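Fri 11 September

Quick one, typing this before the bus. Still no proper post about the move, sorry, it's coming.

So I gave up coffee. Again. Third try, if you count July, which I don't becuase July was two days and then my sister visited. This time it's been 4 weeks and I think it might stick? Headaches gone after the first weekend. Sleep is better. Mood is worse before ten, ask anyone.

The thing I miss isn't even the taste. It's the walk to Wallow at eleven, standing in line, complaining about the price with whoever is in front of me. Tried going and ordering mint tea. Not the same. Paid the same, though.
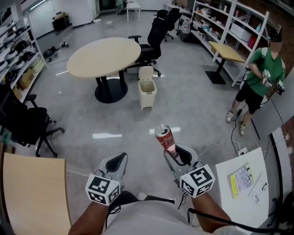

Haziq Liew told me to swap it for soda water and lime and to quit whining. Did the first part. He's been off caffeine for 2 years and sleeps like a rock, so fine, he gets to be smug. He also said to check the labels on everything, and wow. Chocolate. Headache pills. That green tea I'd been drinking at night like an idiot.

Did the math on the money too. Was spending way more than I thought, 419 since the start of the year, and that's only what shows up on the card. Cash not included, don't want to know. Put 300 of it in my head toward a new bike, which means I've spent it already, basically.

Things that help: a big breakfast. Going outside right after lunch even if it's raining. Not sitting next to the kitchen. Things that dont help: people saying "but decaf is just as good now." Tried the Prikov decaf, the one in the brown bag. No. Tasted like a wet box. If you have a decaf you'd really stand behind, leave it in the comments, I'll try one more and then I'm done.

Ok bus. Moving post next week, with the whole sofa story.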